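4.3 Unintended arm motion during counter approach

The most serious fault in the Vunalcombe trials was a wrist strike against furniture while the base was still settling. It was first logged in November, in simulation, and was reproduced later with the same controller build. The task is simple: the two-armed robot stops beside a long countertop, lowers the left gripper toward a small item, and holds the right arm clear of nearby furniture. Figure 4 shows the approach in two views looking down over the robot's body.
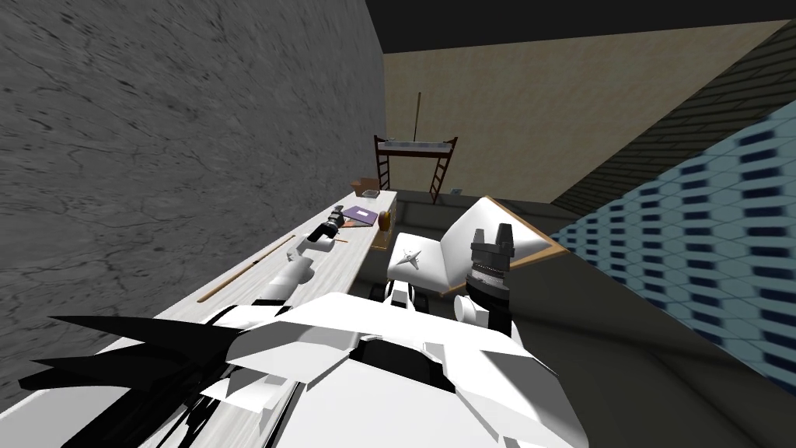
The fault requires two conditions. The base must report a stop before its residual rotation has decayed, and the right arm must be in its raised hold pose. The hold pose is defined in the base frame, so a small yaw error at the base becomes a much larger displacement at the fingertips. The collision checker, Eltetti, reads the base pose once when the stop flag is set and does not read it again until the left arm has finished its descent. Any furniture within the swept region during that interval is checked against a stale pose.

We ran 200 episodes with randomized start headings. Contact between the right gripper and furniture occurred in 9 of them. In each case the planner reported a valid path and the left arm completed its motion without an error code. The contact force limit did not trip, as the limit is evaluated only for the arm that is executing a command. An operator watching the status panel would have seen a normal run.

Figure 4. Two views of the counter approach in simulation, with the left arm extended toward the counter and the right arm raised. 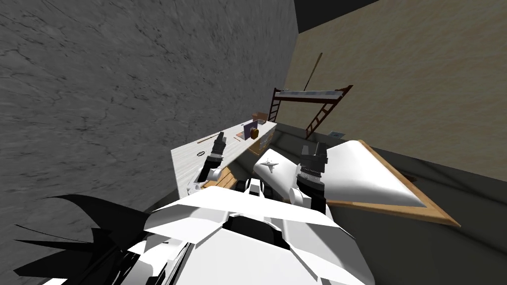

Ekinci objected, on reading a draft of this section, that the force limit should be treated as the primary fault and the stale pose as secondary, arguing that an idle arm with no active limit is unsafe whatever the checker reports. We accept the point in part. Enabling the limit on both arms stopped the motion after contact in all 9 episodes but prevented contact in none. Refreshing the base pose at every control cycle removed the contacts when the same start headings were replayed. Both changes are included in the Listatham release used in Section 5.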